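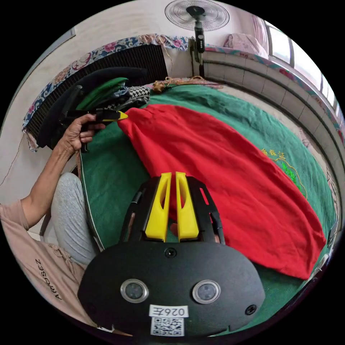 Skasstead Residents' Club - Bedrooms and Linen Group

Questions we get asked

Do I have to sort everything on the bed?
No, but most people do. The usual claim is that you'll be forced to finish because you need somewhere to sleep. I have my doubts. Plenty of us have moved the whole heap to a chair at 11 pm and gone to bed.

Does a clear-out take 40 minutes, as the Colero booklet says?
Not in any bedroom I've been in. Margareta Cozma timed hers one Tuesday and stopped at 59 with the knitwear still to do.

Should coats and bedding be sorted together?

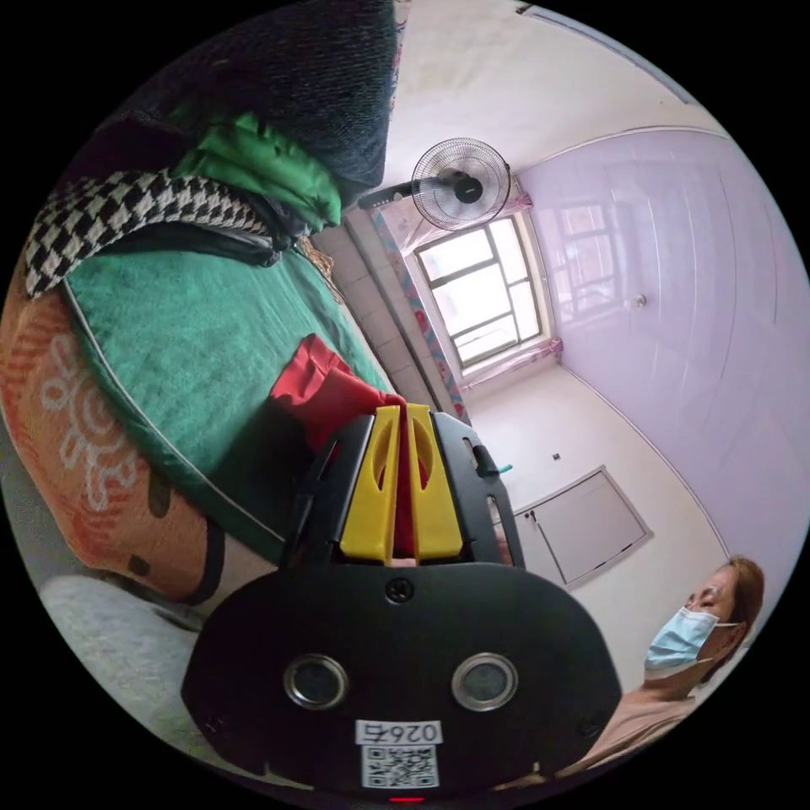 Coats are bulky and people give up on them first, so I'd start there. Empty the pockets, do up the zip and hang the thing. A quilted jacket like the green one, piled up with dark knitwear and a houndstooth cloth close by, makes a heap look far worse than it is. Take it off the top and look again before you decide you need more storage.

Are vacuum bags worth buying?
For spare blankets, perhaps. The Ollico ones went soft on me by August. I wouldn't put anything padded in them for long - it comes out flat and sulky.

What about folding methods?
Maricica Oprea swears by rolling. I've tried it, and the drawer looked lovely until somebody wanted the jumper at the back. Fold long garments flat on the bed, sides in first, then up from the hem.

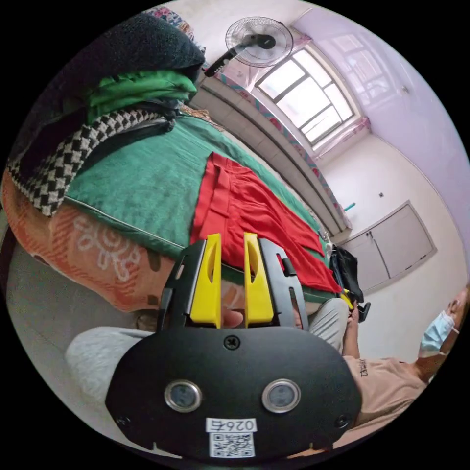

If it won't stay folded after two goes, hang it up and move on. Life's too short, and so are most shelves.

Can I bring what I don't want to the club?
Clean bedding and clothes, yes, to the Preda Room before 6 pm. No pillows, please, and no single socks "in case".

Will it stay tidy?
I wouldn't bet on it. Ask me again in a month.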